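Corrigan Street Cafe: where we are with your money

Hi again, and happy July! You asked for an update once the doors had been open a while, so I'm typing this at the corner table before the lunch people come in. I've split it up by the headings on your form, more or less, although I wandered a bit under "menu." 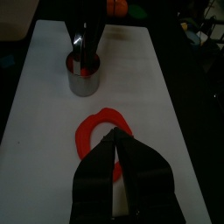
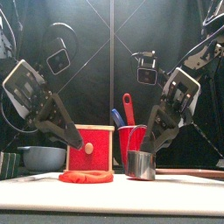
White tabletops in both photos.

The short version

We're open, we're serving breakfast and lunch, and the loan from the Masow small business fund is nearly all spent on the things I said I'd spend it on. The one thing I haven't done is the patio. More on that below (I'm a little sore about it).

The kitchen

The new griddle is in and I love it more than is probably healthy. The old one had a cold corner where pancakes went to sulk, and I'd been cooking around that corner for so long that I still catch myself skipping it. The hood inspection took two tries. First time through, the inspector wanted the duct access panel moved, which meant calling Lekix back out and paying $670 I hadn't planned on. I took it out of the signage line. So the sign over the door is still the painted one from the last place, with our name on a banner hung across it. Looks better than it sounds! A couple of regulars have told me to leave it.

The dishwasher is used, as agreed, and it's loud. We run it after the breakfast crowd thins out so people can hear each other.

The menu

I told you I'd keep it small, and then I didn't, and now I have again. We opened with two full pages and I was throwing out food every night. I cut it down at the end of the first month. What stayed: eggs any way, biscuits and sausage gravy, the ham and pear sandwich, tomato soup, chicken salad on the seeded bread, and pie. What went: the quiche (sorry), the three kinds of scones, and the breakfast burrito, which everybody ordered once.

The gravy is the thing people talk about. I make it a little peppery and I toast the flour longer than my grandmother did, and there was a gentleman who drove over from Haleditz for it and then ordered a second plate for the car. I don't know how you eat biscuits and gravy in a car and I didn't ask.

Coffee has been harder. The first beans I bought tasted like a campfire. I've switched roasters and gone lighter, and now the older crowd says it's weak and the younger crowd says it's great, so I keep one pot of the dark going until ten and everybody's stopped complaining to my face.

Numbers

Our best day so far was 102 covers, on the morning of the street fair. I had my sister washing dishes and my nephew running toast. A normal day is a lot quieter than that, and the hour after two o'clock is dead. I'm thinking of closing at two instead of three and using the hour for prep. The full sales sheets are going to you in a separate envelope, along with the receipts for the griddle and the hood.

We have 4 people on payroll now, counting me, and two of them had never worked in a restaurant before. Both are still here. One of them makes better pie crust than I do, so pie is hers now.

The patio

I'd budgeted roughly $2000 for the tables, the umbrellas and the railing. The railing quote alone ate most of it, and the permit office wants a drawing with measurements on it that I'm not able to do myself. I'd like to ask you to let me hold that money over until spring. If you'd rather I spent it this year, my second choice is a decent reach-in fridge, because the one we've got ices up and I end up chipping at it with a spatula. Let me know which you prefer and I'll send the quote.

What's next

Friday fish is the big question everybody asks me, and I'm still testing batter. I also want to try box lunches for the offices up the block. I priced the boxes last week and they cost more than the cookies that go in them, so I'm looking around for another supplier before I print anything.

Come by and eat sometime before the next report. Get here before eleven if you want the gravy.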